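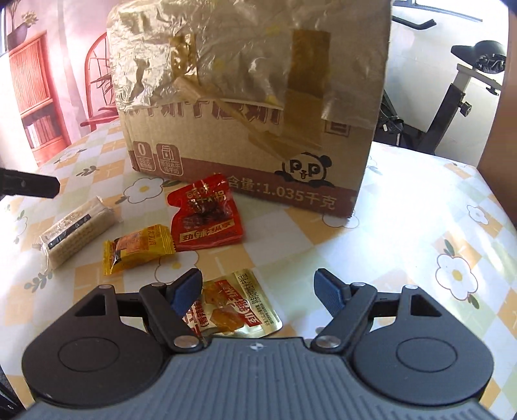

Una caja de cartón y varios snacks envasados sobre la mesa.

¿Por qué la comida viaja en bolsas tan diferentes?

Cuando abrimos una caja con cosas para merendar, encontramos paquetes de muchas formas. Cada forma tiene un trabajo.

Miren primero el paquete rojo. Está envasado al vacío, es decir, una máquina saca el aire antes de cerrar la bolsa. El plástico se pega a la comida y por eso el borde queda irregular. Muchas bacterias y mohos necesitan aire para crecer. Sin aire, la comida dura más tiempo.

El envoltorio amarillo pequeño tiene forma de almohada. Los ingenieros lo llaman así también: envase almohada. Sus dos puntas están apretadas y tienen dientes, como una sierra muy chiquita. Estos dientes nos ayudan a romper el plástico con los dedos.

El paquete dorado es plano y brillante. Las bolsas brillantes llevan muchas veces una capa finísima de metal – más fina que un cabello – que protege la comida de la luz y de la humedad.

¿Y la caja? El cartón parece débil, pero muchas cajas tienen por dentro una hoja de papel con ondas. Las ondas hacen la pared más fuerte y la caja soporta mejor los golpes.

Para probar en casa: pongan 160 gramos de galletas en dos platos, la mitad en cada uno. Cubran un plato con una bolsa bien cerrada y dejen el otro abierto. Al día siguiente, prueben una galleta de cada plato. ¿Cuál hace más ruido al morder?

Texto: Leif Fagerlund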